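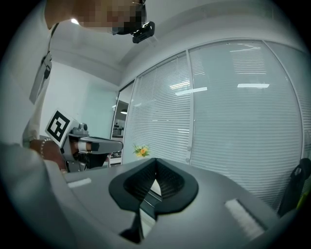

Small Meeting Room Walk-Round – Trarnham House, First Floor

Filed under: Workplace checks / Rooms

Last updated: 6/8/23

I do this one with a cup of tea in one hand, so forgive the wobbly handwriting in the paper copy. Tick, cross or N/A, then a comment if there's anything worth saying.

1. Walls clean, no damp or flaking paint – TICK
Plain white and holding up nicely. Mbali reckons there's a touch of green in it, and now she's said so I can't stop seeing it!

2. Ceiling, including the step above the window wall – TICK
No cracks that I could find. The step collects dust along its edge, so I've asked for the long duster to go up there (last done in April, I think).

3. Table steady, edges smooth – TICK, with a grumble
I leaned on it properly, both hands, and it didn't budge. Run a finger along the underside of the edge too, please – I snagged a jumper on the one in the Trolow room and I'm still cross.

4. Lanyards and jewellery – COMMENT
People lean right over this table when they work, and a lanyard hanging down your front will swing into whatever you're doing. Tuck it in or take it off. Thin bracelets are fine by me, but check the clasp.

5. Walkway behind the chairs clear – CROSS
Two bags and a coat on the floor when I came in. Moved to the hooks. Same as last time, folks.

6. Sockets and leads – TICK
All 13 tested and stickered. The spare extension lead has gone back to Matei store, shelf 2.

7. Window catches – CROSS
Left-hand one is stiff. Reported to Jusstead, job 374. Please don't force it, it only needs a bit of oil and some patience.

8. Lighting – TICK
Read 300 on the little meter at table height, which is enough for meetings but a bit mean for fiddly work.

Next check is Mbali's, and she's fussier than me about the skirting boards.

Checked by Tanveer Yousafzai

Contact the buildings desk | © Trarnham House | Back to top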